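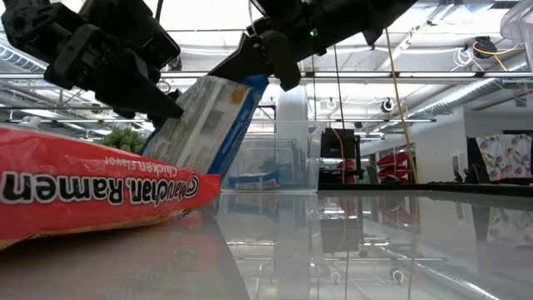
Last changed: March 2019

Trarnwood Residence > Resident Forum > Shared Pantry > Dry Goods

Saturday, February 16, 2019 – by Leonie Seidel
2 min read

Subject: Storage of instant noodles

Residents are asked to comment on the following proposal before it is added to the pantry rules. Single packets of ramen are currently mixed with boxed goods, and the flavors are not separated. Chicken and beef packets look much the same at a glance, as both wrappers are mostly red. Several residents who do not eat beef have raised this with the pantry desk.

It is proposed that single packets be stored on end in the Flekon bins, one flavor to a bin, with the flavor name facing out. Boxes would move to the lower shelf.

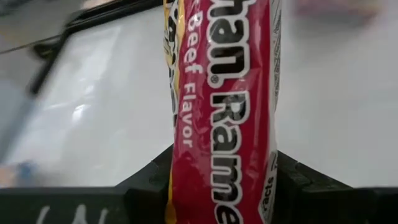
Arlindo Portela
I support separate bins but object to standing the packets on end. The noodle block crumbles at the corners, and the bottom of the bin fills with pieces. Packets should lie flat.

Mirela Peixoto
I respectfully disagree. Flat stacks slide whenever one is pulled from the middle. The shelf holds 101 packets when full, and no one will restack them after each visit.

Leonie Seidel
Both points are noted. A possible compromise is to lay the packets on their long side, in rows, with the brand and flavor lines readable from the front. 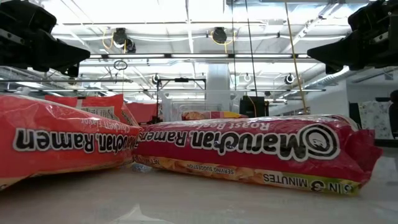 Rows should be no more than six packets deep. Roast beef is to be kept with beef, and chicken is to have its own bin. Any packet with an open seam should be handed in at the desk.

Wenche Viklund
Would roast beef not need a separate label? The seasoning is different, and I have picked up the wrong one twice.

Leonie Seidel
A second label can be added – the bin will remain shared for now.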